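Sprechernotizen – Ablagen im Wohnzimmer
Vortrag Lorne Fraser, Hullenau, Fr. 1. März

Begrüßung kurz halten. Wasser steht am Pult. Erst anfangen, wenn die hinteren Reihen sitzen.

Einstieg mit der Frage: Wo landet zu Hause alles, was gerade keinen Platz hat? Antworten aus dem Saal abwarten, zwei oder drei reichen. Meist kommt der Couchtisch, dann das Regal, dann die Treppe. Die Treppe lasse ich heute weg, die gehört in den Vortrag über Flure.

Zahlen nur einmal nennen: In unserer Umfrage in Stonania haben 922 Haushalte geantwortet. 541 davon räumen den Couchtisch frei, bevor Besuch kommt, und legen die Sachen ins nächste Regal. Damit ist der Tisch leer und das Regal voll. Nicht weiter kommentieren, direkt zum Bild.
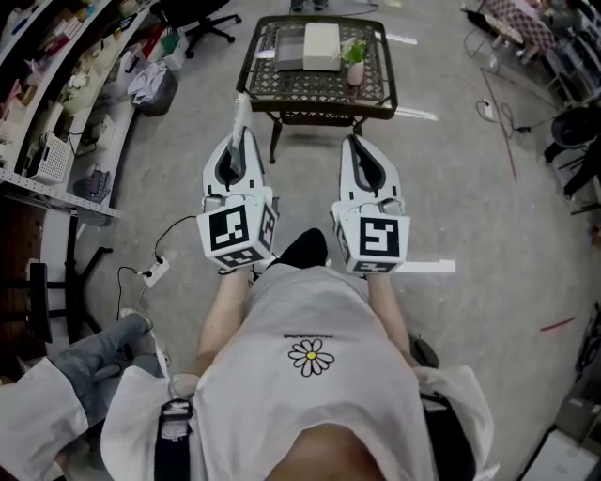

Ein Couchtisch ist eine Arbeitsfläche und eine Ablage zugleich. Er wird zum Essen gebraucht, zum Lesen, zum Sortieren der Post. Deshalb rate ich davon ab, ihn ganz leer zu halten, das hält kaum jemand länger als eine Woche durch. Besser sind wenige Dinge mit festem Platz. Der kleine Glastisch mit dem verzierten Metallgestell kommt mit einem flachen grauen Tablett, einer cremefarbenen Schachtel und einer Topfpflanze aus. Auf das Tablett hinweisen: Was darauf liegt, lässt sich mit einem Griff wegtragen. Bei Glas kommt dazu, dass man jeden Krümel sieht und die Platte oft gewischt wird.

Dann zum langen weißen Regal links. Bunte Schachteln, Papiere, Behälter, oben alles dicht beieinander. Unten der weiße Korb mit den Öffnungen. Regel für offene Regale: Papier nie lose neben Schachteln stellen, immer in eine Mappe oder einen Kasten. Körbe nach unten, dort kommen auch Kinder dran. Wer nachfragt, welche Körbe: Die von Morin und die von Flovetti haben unterschiedliche Tiefen, vorher das Fach ausmessen.

Übung, zehn Minuten. Alle schreiben auf, was heute früh auf dem eigenen Couchtisch lag. Danach hinter jedes Ding einen Buchstaben: B für bleibt, R für Regal, W für weg. Stifte liegen in der Kiste am Eingang.

Falls Zeit bleibt: das Beispiel mit den Fernbedienungen. Sonst überspringen.

Schluss: Handzettel austeilen, auf den zweiten Termin im März hinweisen. Fragen bitte erst nach dem Austeilen – sonst geht der Stapel unter.

Kontakt | © Lorne Fraser, Hullenau | Nach oben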